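Stendley Wrist Camera and Two-Finger Gripper Kit – Planning and Buying Page

Kitchenware handling package for bench-mounted arms

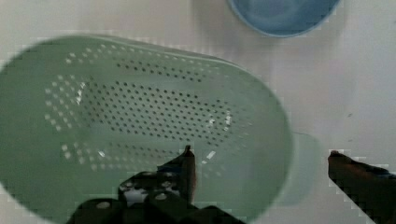
Wrist camera view: right end of a green plastic colander between open gripper fingers, blue container behind.

If you have landed on this page, chances are you already have a bench arm, or you have a budget line for one and a boss who would like to know what else is going to turn up on the invoice. We get a lot of letters from people in that spot, and we thought it would be kind to put the whole picture in one place, prices and lead times and all the small things that tend to get forgotten until the boxes are being opened.

The Stendley kit is a two-finger gripper with a small camera mounted at the wrist. It was put together for people who handle everyday housewares: bowls, strainers, cups, storage tubs and the like. Our first customers were a test kitchen and a packaging shop, and their wish lists shaped a good deal of what we sell today. The fingers are dark and slim, and they open wide enough that you can bring one down inside a basket and keep the other on the outside, with the wall or the end of the basket between them. That is the approach most of our housewares customers settle on for anything too broad to grip across the middle.

What comes in the box

Gripper body with two fingers, fitted and adjusted
Wrist camera with bracket and lens cloth
One spare pair of fingers
Cable set for camera and gripper
Mounting plate for the Junodero bench arm
Printed setup guide and a parts list with reorder numbers

If your arm is something other than a Junodero, please tell us before you order. We keep plates for several other arms on the shelf and will happily swap the standard one at no charge, but it is a nuisance for everybody if the wrong plate goes out and has to come back again.

Prices

Complete kit: $938
Gripper only, without camera: $400 less than the complete kit
Extra pair of fingers: $46
Alternate mounting plate, ordered separately later on: $70

Prices are for single units, before shipping and sales tax. Schools and nonprofit workshops should write to us first, as we can usually do a little better than the list, and we would rather work that out before the order than after.

Do I need the camera?

This is the question we hear most, and we try to answer it fairly even though the camera version costs more. If your parts always arrive in the same spot, in a tray or a fixture, then the gripper by itself may be all you need, and you can put the savings toward spare fingers. If things are set down by hand on an open table, a little crooked and never in quite the same place, the view from the wrist is a great help. You can look down on the rim of a basket and see where the fingers stand in relation to it – and that is very hard to judge from a camera up on the ceiling.

Please do keep in mind that a wrist camera sits close to its work. A large item will fill a good part of the view and may well run past the side of it. For that reason many buyers add a second, fixed camera that takes in the whole table. We don't sell one, but nearly any decent model on a sturdy stand will do, and you should set aside a bit of money for the stand too. A wobbly one will have you redoing your setup over and over.

Planning your table

A plain, pale, flat surface is our favorite for most work. Dark fingers stand out nicely against it, and so do most colored plastics. Where we would ask you to take some care is with light-colored items on a light table, such as a soft green or cream strainer, where the thin parts and the shadow next to them can run together a little. A gray mat is an inexpensive fix. Shiny plastic will also throw small bright spots back at the camera, so it pays to try your lamps in a few positions before you screw anything down.

Anything with lots of holes deserves a trial run of its own. Drainage holes can look dark in one part of a basket and bright in another, depending on what light comes through them, and software that has only been shown solid bowls may have trouble. Set aside some hours for this in your plan. It is the item most often missing from the budgets people send us to look over, and we do enjoy looking them over, so please don't be shy.

Other costs to put in your budget

Spare fingers. The pair in the box will get you started, and we suggest ordering one more with the kit so that everything ships together.

Sample items. Buy several of each thing you plan to handle, in more than one color if your product comes that way. Plastic housewares are cheap, and running out in the middle of a trial is a shame.

Staff time. Fitting the kit to the arm is a morning's work for somebody handy. Getting good, steady results with your own items takes a good deal longer, and we would plan in weeks.

Storage for recordings. Camera footage piles up fast if you keep all of it, so decide early on how much you want to hold on to.

Lead time and shipping

Kits are built to order at our Kamata workshop and checked on an arm before they are packed. Orders received by 25 July 2019 will ship in the first half of August. After that we expect a somewhat longer wait while we bring in the next batch of camera brackets, and we will write to you with a ship date as soon as your order is in.

Returns and repairs

You may return an unused kit within 46 days for a full refund, less shipping. Fingers are wearing parts and are not covered once they have been used, but the gripper body and camera carry a one-year warranty. Repairs are done by the same people who build the kits. If something is making an odd noise, a short video sent to us by email often saves you the trouble of mailing the whole thing in.

How to order

Use the order form, or send a purchase order to the sales desk at Sikska, which handles all Stendley equipment. Please include the model of your arm, the size and weight of the largest item you expect to pick up, and a note on whether you would like the extra fingers in the same box.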